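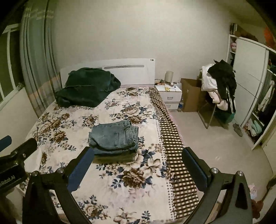 Floral bedspread, white headboard. Bedtime for a baker is 11 in the morning.

Alper Güler doesn't do mornings. He does nights, and then he does what comes after nights, and he says people mix those up all the time. "They tell me oh you must be a morning person. No. I'm a person who has been up since yesterday."

We talked October 5, 2018, at a table by the window at Ateş, the bakery he runs on the Tollow side of Fidthorpe. The front of the shop was busy, the phone kept ringing, so some of this is from my notes and some is from the tape. Where I couldn't hear him I left it out.

Subject was supposed to be bread. We got to sleep pretty fast.

He's been on nights for 3 years. Before that a job with Flotano, the flooring people, days only, home by dinner. "I slept like a rock and I didn't even know it was a thing you could be bad at." Then the bakery. First month he tried to split it up, a few hours after the bake and a few more before supper. Didn't work. He'd lie there listening to the garbage truck.

"You get cold, that's what surprised me. Tired is one thing, but cold. I was wearing a coat inside in June."

Was it making him sick? He shrugs at that one. "I was short with people. I burned a whole rack of rolls and got mad at the oven. My sister said I sounded drunk on the phone and it was two in the afternoon."

So he got serious about it. He's got rules now, and he goes through them quick, like a guy giving directions. No coffee after the second bake. Sunglasses on the drive home, even when it's gray out. Eat something small, not a meal. Phone goes in a kitchen drawer. Curtains with a real lining, and he clips them shut in the middle with clothespins.

"And make the bed before you go to work. I know, my mother used to say it and I hated it. But you come home at ten thirty with flour in your ears and there's a made bed. It tells you what to do next."

The clothes matter to him too, more than I figured. Work clothes come off at the door, all of it, and they don't go in the room where he sleeps.

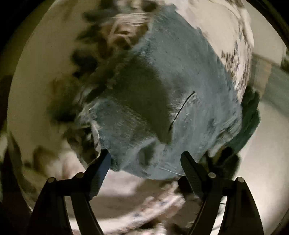
"Flour goes everywhere and it smells like work," he says. "If I smell bread I start thinking about the dough. Did I feed the starter, did I turn off the proofer. Then forget it, I'm up."

The numbers at Ateş aren't huge. A regular night is 144 loaves, plus rolls, plus a flat sesame bread that sells out before nine. Two people on the bench and one on the oven. He'd like to add another baker before November, when the orders for pies come in and it all gets a little nuts. Finding someone is the hard part. He's had 3 people quit this year and he doesn't blame any of them.

"I tell them in the interview. I say, your friends will call you at noon. You'll miss birthdays. You have to be a little boring to do this." He laughs. "One guy lasted till the first Saturday. Nice guy."

I asked about his days off, wether he flips back to a normal schedule. He used to. Stopped. Too much whiplash. Now he goes halfway - up late, sleeps late, gets up around lunch and has the afternoon with his family. His wife keeps regular hours. They eat together at five thirty every day, which is dinner for her and breakfast for him, and he's fine with lentil soup for breakfast.

Naps? Yes. He's for naps. He sets a timer for 40 minutes and won't go past it. "An hour and I wake up stupid."

What about pills, teas, all that stuff. He tried a tea. Tasted like a lawn. A customer gave him one of those machines that plays ocean sounds and he gave it to his nephew. What he does use is a fan, winter and summer, pointed at the wall so it doesn't blow on him.

He turned 40 over the summer and says people keep asking how long he can do this. He's thought about it. Maybe hand off the overnight shift, come in at four instead. Maybe get a bigger oven so the bake goes faster, but then there's the floor, and the gas line, and the landlord to talk to.

"Ask me when I've slept," he says, and gets up becuase somebody at the counter wants the sesame one, and there's two left.

Ateş opens at six thirty. If you want to talk to Alper, go before ten.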